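Speaker notes — "Happy Birthday, Valued Customer"
Drustow small business evening, Tue 14 July

Open cold. No slide yet. Ask who got a birthday email this year from a company they'd forgotten they had an account with. Wait for hands. Mine came from a tire shop, and it arrived before my mother's.

Who I am, fast: I ran the loyalty program at Erkel for 3 years. Bedding, mostly. We sent 628 birthday emails in our first August, and I was proud of every one until I read them.

Read the Erkel email aloud. Do it straight, no funny voice. "Dear FIRSTNAME, you're special to us." Pause here. They'll laugh at FIRSTNAME. Let them, then say that was the version we fixed, and the fixed one was worse.

The point of the first half: people can tell what a greeting cost you. A coupon costs you nothing until they spend money, and they know it. 10 percent off a duvet cover is a sales pitch in a party hat.

Story about Roxana Marinescu's bakery supply store. She stopped sending coupons and started writing two lines by hand to regulars, only when she had something to say. Some people got nothing. Some got a note about a missing whisk. Don't oversell this, she'd hate it — she still thinks most of them went in the trash.

Drink some water.
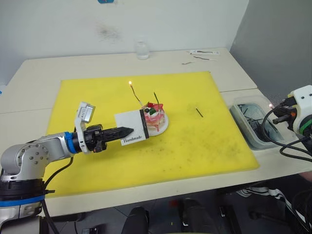
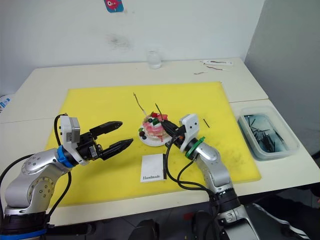
Cake, both times.

Do you need to know a customer's birth date to do any of this?
Mostly you don't, and asking for it at checkout makes people wonder what else you want. The date of their first order works fine and you already have it.

Second half. Numbers, keep it short. By the time I left, the Erkel list was 2,593 names. I'd guess a good chunk of those birthdays were January 1, which is what people pick when a form won't let them skip the box. Mention the January 1 server crash only if they seem awake.

What to do on Monday: open your own greeting email and read it to someone who likes you. Watch their face. Turn off anything with confetti in it.

If Ruxandra Sima is in the room she will ask about text messages. Short answer, don't. Long answer, see me at the bar.

End on the tire shop. I did go back there, but I needed tires.

Comments

Stidero fan: We turned ours off after this talk. One customer wrote to ask if we were mad at her.

L. Liu: My birthday is January 1 and I'd like an apology.

Pat: Was the whisk ever found?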